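Journal home | Current issue | Archive | For authors | Search

Shahnaz Cassim, Ebenezer Ankrah and Shiuli Sivakumar
October

4. Where the ketchup lives

4.1 Storage and the household border

Every home we visited had a settled view on where ketchup belongs, and most had two. The fridge party points to the label. The cupboard party points to the café down the road, where a bottle stands out all day and customers go on living. In Kumarasinghe, our smaller site, over 50 households kept the bottle cold; in Gundivstead the cupboard won easily, and one respondent kept hers on the windowsill "for the view".

Couples who disagreed seldom argued. They moved the bottle. One man told us he had been putting it back in the fridge every Sunday for most of his marriage, and that his wife had been taking it out again by teatime. Neither had mentioned it to the other before our interview, which then ran long.

4.2 Standing, leaning, lying down

Position proved a touchier subject than temperature. We had expected a plain split between cap up and cap down, and had printed the forms to match. What we lacked was a box for the bottle laid on its side, a habit found mostly among people with shallow shelves or firm opinions (Figure 2).

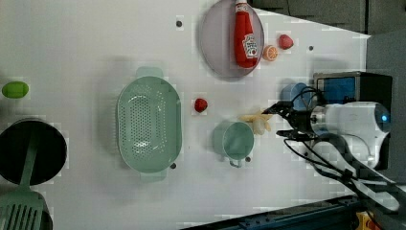
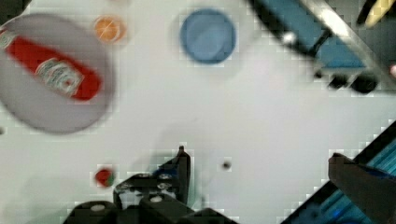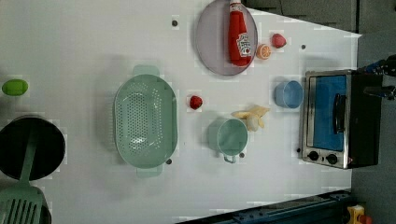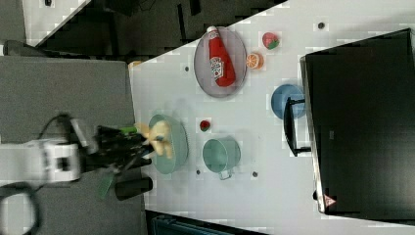

Figure 2. Ketchup bottle lying on its side on a plate, all four views.

Those who laid the bottle down gave reasons readily. The sauce was "halfway there already". The door rack was full of mustard. Saha and Gunawardena, working on brown sauce, report much the same and call it resting; we prefer storage, though we admit theirs sounds kinder to the bottle.

Age made little difference. A woman of 80 and her grandson both laid theirs flat, each convinced the other had picked up the habit from them. Guests were a stronger influence — 70 of our respondents said they would stand the bottle up if company was coming, and put it back afterwards. We return to company in Section 5, along with the vexed matter of decanting.

Contact the editors | Copyright the authors | Back to top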